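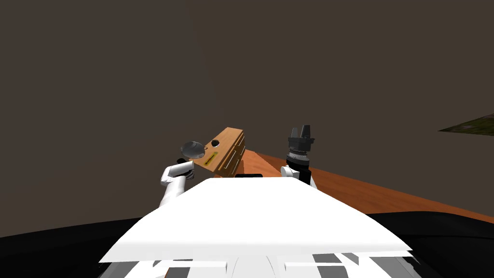

Logged by Meenakshi Panicker, Ukthorpe Community Garden
Ticket 401 – Irrigation, perennial beds
Status: open

Reported: Bed 13 dry at 7 am, neighbouring beds watered as scheduled. Salvias wilting, yarrow fine.

Checked controller. Program B enabled, start time 5:30, run time unchanged. Ran the station manually: solenoid clicks, no flow at the emitters.

Closed the isolation valve and pulled the inline filter. Fine grit and a plug of root fibre. Rinsed, refitted, flushed the line with the end cap off. Flow returned at the near end only.

Traced the dripline by hand. Kinked under the mulch beside the grey cardoon, where the edging was reset in October. Cut out the kink and fitted a barbed joiner. All emitters now running except the last two.

Update, Ilango Thampi: replaced both. Pressure at the end of the line still lower than bed 12 – suspect the regulator. New one on order from Tindico. Hand-water the salvias until it's fitted.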